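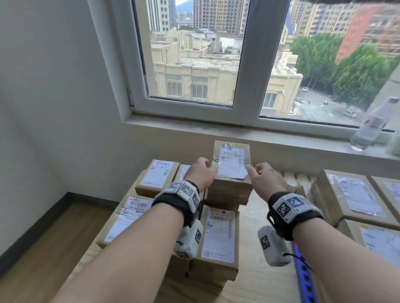

Section 4: Setting up your shipping labels

Okay, you've got Stutonus installed and your shop is connected (if it isn't, go back to Section 3, I'll wait). Now for the part I get the most email about, which is getting labels to come out of the printer the right size and the right way up. I sell seed packets and garden twine from a spare room, so everything in this section is what I do myself, week in and week out.

Before you start, have these handy:

Your label printer, plugged in and switched on
A roll with at least 12 blank labels left on it
The weight of one packed order, box and all

4.1 Add the printer

1. Open Stutonus and click Settings, then Printers.
2. Click Add. Your printer should show up in the list within a few seconds.
3. Pick it and click Use for labels. Leave Use for invoices alone for now.
4. Click Print test page. You want a thin black border on all four sides.

Note: If the border is missing on the right, your paper size is wrong. Go to Paper, choose Custom, and type the width and height printed on the end of your roll. Don't trust Auto – it guessed wrong on both of my printers!

4.2 Set the darkness

The slider starts at 70, and that's too heavy for most rolls. The bars bleed into each other and the scanner at the post office just sulks.

1. Drag the slider down to 28.
2. Print one label and try scanning it with your phone.
3. If it comes out gray or patchy, go up a little at a time until it scans on the first try.

Loredana Martinelli wrote to me in September to say her older printer needed a bit more than that, so please do test yours.

Caution: The print head gets hot during a long run. Let it cool before you open the lid to change the roll. 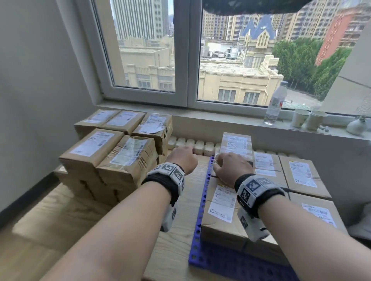 4.3 Make your box presets

You could type the measurements in for every order, but you'll be sick of it by lunchtime. Presets save a ton of clicking.

1. Go to Settings, then Boxes, and click New preset.
2. Give it a name you'll recognize when you're tired. Mine are "seeds small" and "twine big."
3. Measure the outside of the box (the outside, please!) and fill in length, width and height.
4. Enter the weight of the empty box under Tare.
5. Click Save, then tick Show on order screen.

Note: The free plan holds 27 presets. If you hit the limit, delete the ones you never use – your old orders keep their measurements.

4.4 Print and stick

1. Select your orders and click Print batch.
2. Check the first address against the order before you peel anything.
3. Put the label on the largest flat side, clear of any seam or edge.
4. Smooth it down from the middle outward.

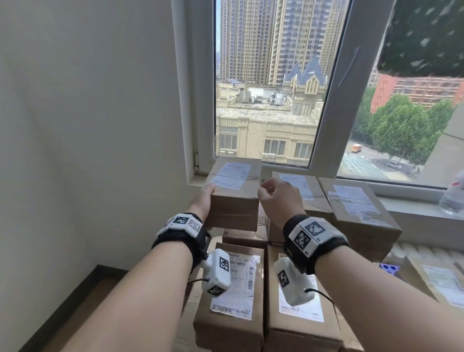

Label on the upper side of the top box.

If a label jams halfway, click Reprint last and tear up the damaged one so it doesn't end up on a parcel. Postage is only charged once per order, so reprinting won't cost you anything extra. Pickup times are in Section 5.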